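Health Charity Fundraising, Session 3
Instructor: Ronaldo Mangubat
Mon 21 September

Topic: the personal appeal letter

Last time we looked at event budgets. Today is about the letter or web page a walker sends to friends and family before a charity walk.

Reading: the Tagle packet, first half. Bring your marked copy.

1. Opening
Say who you are and what your link to the illness is. One or two sentences. Readers who know you will skip a long medical history, and readers who don't will stop there.

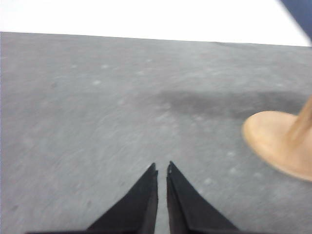
Fig. 1. Two black gripper fingers over a gray surface.

2. The ask
Name an amount. In the Nondonham kidney walk case, the first letter said "any gift helps" and brought in 41 gifts. The July letter named a sum and gave a deadline -- we will compare the two in class. The walk's goal was $1000 per team. The Cimora team closed at $1104.

3. Where the money goes
Check wording with the chapter office before you promise anything. "Supports patient education" is safe if the chapter runs classes. "Will find a cure" is not.

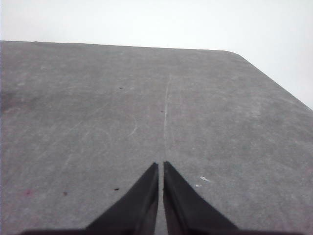
Fig. 2. Gray surface, far edge and rounded corner.

4. Follow-up
Send one reminder a week before the walk, then a thank-you to every donor within three days of the gift. Receipts come from the chapter, not from you.

Terms to know: restricted gift, matching gift, in-kind gift, lapsed donor.

For next week: write a one-page appeal for the Illus team. Double-spaced, name on the back. Late drafts go in the box outside my office.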